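Mount Height and Vibration on Trail Footage: Member Discussion

Posted in January by the Utden Trail Riders forum desk
3 min read

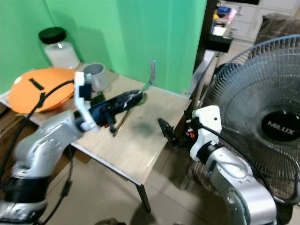 Does a shorter camera mount reduce shake in footage recorded on a dirt bike?

A shorter mount reduces the slow sway that comes from a long arm, but it does little for the fine buzz that comes from the engine. The two problems have separate remedies, and members are asked to state which one they are describing when they reply.

ridgeline_utden
The desk has received repeated requests for a single thread on this matter, and this one replaces the earlier entries. Please give the mounting point, the length of the arm and the type of ground. Product recommendations are permitted provided that the member has used the product on a ride.

gravelclerk
I submit the following for the record. My camera was on a long arm clamped to the handlebar crossbar for the whole of last season. On the Jasora climb the horizon swayed so badly that I could not use any of the footage above the second gate. I have now moved to the 3-inch arm on the same clamp. The sway is gone. The buzz at high revs remains and shows as a ripple along fence lines and tree trunks.

two_stroke_notary
I must respectfully disagree with the premise of the opening answer. In my experience the short arm made the buzz worse. The long arm had enough give to soften it. With the short one, every vibration in the bar reached the camera, and the microphone recorded very little besides the engine. I have returned to the long arm and ride more slowly when filming.

gravelclerk
The previous member does not say whether the clamp was lined with rubber. Mine is, with a strip cut from an old inner tube. Without that information the two results cannot be fairly compared.

two_stroke_notary
It was not lined. I accept that this is a difference between the two arrangements. I do not accept that a strip of inner tube would account for all of it, as my machine is a 500 and shakes a good deal more than most.

huenchuman_north
Members may wish to consider leaving the handlebar altogether. I ride the Huenchumán side, where the track is mostly loose rock, and a chest harness has given me the steadiest results of anything I have tried. The view includes the bars and both gloves, which helps viewers judge speed and steering. The drawback is that the camera points at the fuel tank whenever the rider leans forward on a climb. It should be tilted up before setting out.

ridgeline_utden
Members considering a harness are reminded to wear it over body armor and to check that it does not interfere with the neck brace.

pinecone_dept
I tried a chest harness for 2 rides and gave it up. Standing on the pegs, I filmed the front fender and very little of the trail. A helmet mount under the visor suits me better, although I recognize that several members object to attaching anything to a helmet.

two_stroke_notary
I am one of those members. A hard object fixed to a helmet may catch in a fall, and our own ride rules advise against it. I would ask that the suggestion be withdrawn or marked accordingly.

pinecone_dept
I decline to withdraw it, but I have no objection to its being marked. The base I use is meant to break away under load. I have not had occasion to find out whether it does.

ridgeline_utden
So marked. Helmet mounts remain prohibited on group rides, as stated in the ride rules. Private use is a matter for the individual.

gravelclerk
One further point concerning settings. I changed from 60 frames per second to 30 in order to save space on the card, and the footage through the trees became noticeably smeared. Has any other member compared the two on the same stretch of trail?

huenchuman_north
I have, on the descent to the Giken ford. The frame rate mattered less than the light. In shade the camera holds the shutter open longer, and any vibration then shows as smear. Setting a faster shutter by hand cured most of it, and the picture came out somewhat darker.

gravelclerk
Thank you. I will repeat the Jasora climb with the shutter set by hand and the same lined clamp, and will post the result in this thread.

two_stroke_notary
Kindly include a section at high revs. I will line my own clamp in the meantime and report separately.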